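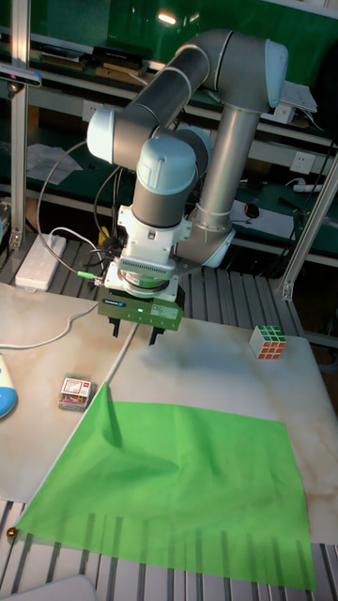 Attachment 1: green sheet on the marble-pattern top, upper left corner folded up into a pleat.

Status: open
Product: Statar bench cover, green, cut from roll
Opened: 2021-05-13
Site: Drullambridge workshop

Hi there, I have one of your green covers on my bench and I can't get it to lie flat, and I've now spent more evenings on this than I'd like to admit! I'm writing it all down in one go so you don't have to send me the usual list of things to try.

The setup first. The bench is gray aluminum, the slotted kind with the ribs running all the way across, and on top of that I have a white top with a marble pattern (faint gray and beige veins, very pretty, shows every crumb). The green cover is supposed to go on the marble so that small parts don't skate off. I bought it from the Stallaneck store, cut from the 100 foot roll, and it had been folded in a drawer since November. I know, I know, the leaflet says to keep it rolled.

The problem is the upper left corner. It lifts and folds over into a raised pleat, and if I smooth it down it comes back somewhere close by. The rest behaves a lot better. I don't much care how it looks, but a ridge right where I put things down is a nuisance, and small stuff rolls off it.

Things I've tried so far:

Turned it over. The pleat turned over with it, so now it was a dip with two bumps. Turned it back.

Put weight on it overnight. I used a stack of catalogs and a cast iron trivet. Flat in the morning, lifting again by lunch.

Rolled it the opposite way around a mailing tube and left it for a weekend. This helped the middle a lot and the corner hardly at all.

Warm water in the tub, then flat on towels. Best result yet - the corner stayed down for two days and I thought I was done.

Swapped ends, so the bad corner was down at the front of the bench. The bad corner was still bad, just closer to my elbow. I take that to mean it's the cover and not a warp in the marble top, but I checked the top with a steel rule anyway and it doesn't rock.

Second question while I'm here. I get dark stripes across the lower part of the green, straight up and down, and my first thought was that it was marking or staining. I scrubbed at them for a good ten minutes before I noticed they match the slats! So I'm putting that one down as shadow and you can ignore it, unless other people have asked, in which case maybe put it in the leaflet and save somebody the scrubbing.

As for what lives on the bench, it's nothing heavy. The Rubik's cube sits on the marble above the cover, there's a small package with a white and red label on the left, and the little brass ball is down at the lower left corner. The ball is what I use to find low spots, by the way. It's a good cheap test if you want to pass it along.

Update, same ticket. Your reply asked me to lift the cover up to the light and look for fold lines near the edges, and also to say whether the green is even all over.
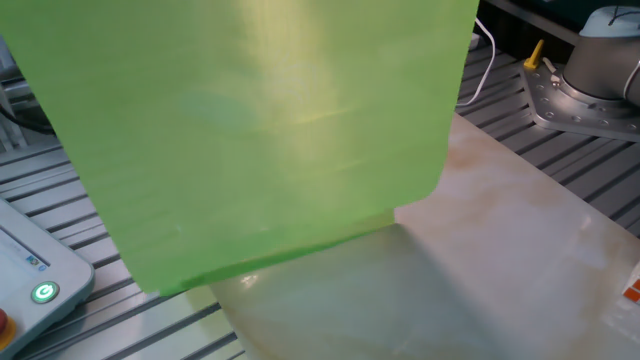
Attachment 2: darker green band just above the bottom edge, marbled panel underneath.

So, no, it's not even. There's a darker band near the bottom edge where it looks slightly folded or doubled, and there are small wrinkles and faint streaks running sideways. The pale yellow strip up the middle is only glare, please don't log that as fading. One of the lower corners is a bit rounded too, and I didn't trim it, so if your cutter leaves them square I'd like to know.

You also asked for the batch number. I have the Galbraith delivery slip in front of me and the only thing printed near the product name is 2,000, with no unit after it. Is that the batch or the length in millimeters? If it's the length then I was sent a shorter piece than I paid for, and that's a different ticket.

What I'd like from you:

1. Is it safe to use a hair dryer on the crease, and on which side? The leaflet only says "avoid heat," and a car dashboard and a hair dryer are pretty different kinds of heat.

2. If it can't be fixed, can I get a replacement sent rolled and in a tube? I'll pay the difference on postage, no problem.

3. Do the corner clips for the older covers fit this one? I have a set in the drawer but they feel tight and I don't want to tear anything.

I'm going to do the warm water again tonight and leave it on the towels longer. Please keep this open until I've had a chance to report back.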